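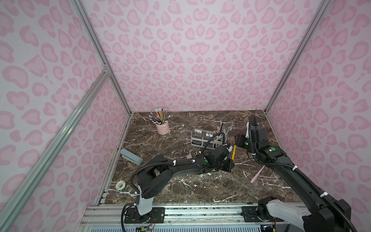

Pink leopard-print wallpaper, brown marble tabletop

Relationships > Breakups and After
Topic: My ex won't stop being my dad's best friend

sole_req
Original poster
Leandro and I split up in August after three years together. It was a fairly civilized breakup. He kept the couch, I kept the dog, we both kept quiet about whose idea it was.

The problem is my father. Benito Requena is 68, has disliked every man I ever brought home, and decided that Leandro was the exception. They play dominoes at Herrero (the coffee place in Beltside, if anyone here is local) two mornings a week. They still do. I found out because I went in for a croissant and there they were, my dad and the man who told me I was "a lot, emotionally," splitting a plate of eggs.

I asked Dad to stop. He said, "You broke up with him, I didn't." Then he went back to watching his fishing show.

Am I wrong to be upset? My mother's position is that it gets him out of the house and I should leave it alone.
Soledad

vegap
Member
You aren't wrong to be upset but I don't think you get to forbid it either. Your dad is a grown man with a grown man friend. Do you know how hard it is for men that age to make one? My father's last new friend was our mailman and then he changed routes.

grumblecake
Member
Hard disagree with vegap. There's an order to these things. Blood first, dominoes second. If my dad were having eggs with my ex I would be sitting at that table ordering the most expensive thing on the menu until one of them got uncomfortable.

sole_req
Original poster
The most expensive thing at Herrero is a turkey sandwich, so it'd be a long campaign.

Itziar C
Moderator
Can I ask what they talk about? I think it matters a lot. If it's dominoes, fine. If it's you, then your dad is basically running a newsletter.

sole_req
Original poster
That's the part that gets me. Last month Leandro texted to say congrats on the new job. I hadn't told him about the new job. I hadn't told anybody except my parents and my cousin, and my cousin lives 861 miles away and can't stand him.

When I brought it up Dad said, "It was good news, I thought good news was allowed."

Itziar C
Moderator
Yeah, okay. There's your problem, and I don't think it's the friendship. It's the leak. I'd go back to him with a much smaller request: play all the dominoes you want, but my life isn't a topic. A person can say yes to that without losing anything.

grumblecake
Member
A person can say yes to that and then do it anyway. Have you met dads?

vegap
Member
Some dads keep their word, grumblecake. Sorry about yours.

grumblecake
Member
Mine's fine, thanks. He's just not dating my ex.

northporch
Member
I was on the other side of this. After my divorce I stayed close with my ex's mother. I drove her to her eye appointments for 14 months. My ex hated it and told everyone I was doing it to get at her. I was doing it because I liked the woman, and she had a great radio in her kitchen and let me complain about my boss.

I did slip sometimes and ask how my ex was doing. I told myself that was manners. Looking back it was nosiness, with a little hope mixed in. So I'd believe your dad when he says he likes the guy, and I'd also keep an eye on what the guy is getting out of it.

sole_req
Original poster
northporch, I've read this a few times now. Did your ex ever come around?

northporch
Member
No. She remarried and the new husband took over the driving. He's a better driver, I'm told.

Suser_Lurker
New member
I think everybody is being too nice. Leandro is the one who should bow out. He's 30-something, he can find another domino partner, there are apps for it. A decent guy would have told your father "I've enjoyed this, but it's hard on your daughter." He's choosing not to.

vegap
Member
And if he did that, her dad would sit home with the fishing show and blame her for it. I'm not saying he's a saint. I'm saying there isn't a version where Benito doesn't sulk.

Itziar C
Moderator
Moving a couple of posts about dating apps to the other thread. Please keep this one on topic.

sole_req
Original poster
Update, for those who asked. I drove over to my parents' place and used Itziar's wording more or less exactly. I'd practiced it on the dog. Dad listened to the whole thing with his arms folded and then said, "So I can't say if you're sick?" I said no. "What if it's serious?" I said Leandro isn't my emergency contact anymore. He thought that over and said he'd need to know what to answer when Leandro asks how I'm doing. We agreed on "fine."

He practiced it a couple of times. He's terrible at it. He says it like I've been arrested.

I also texted Leandro and told him the same thing. He wrote back "understood" with a period, so either he's being respectful or he's mad. I spent three years not being able to tell those apart and I'm not starting now.

grumblecake
Member
So you gave in.

sole_req
Original poster
Partly, yes. I still don't like it. I've switched to the bakery across from the laundromat, and their coffee is bad, and I'm holding that against both of them.

vegap
Member
Which one, the place with the green awning? Try the cold brew, it's the only thing they don't burn.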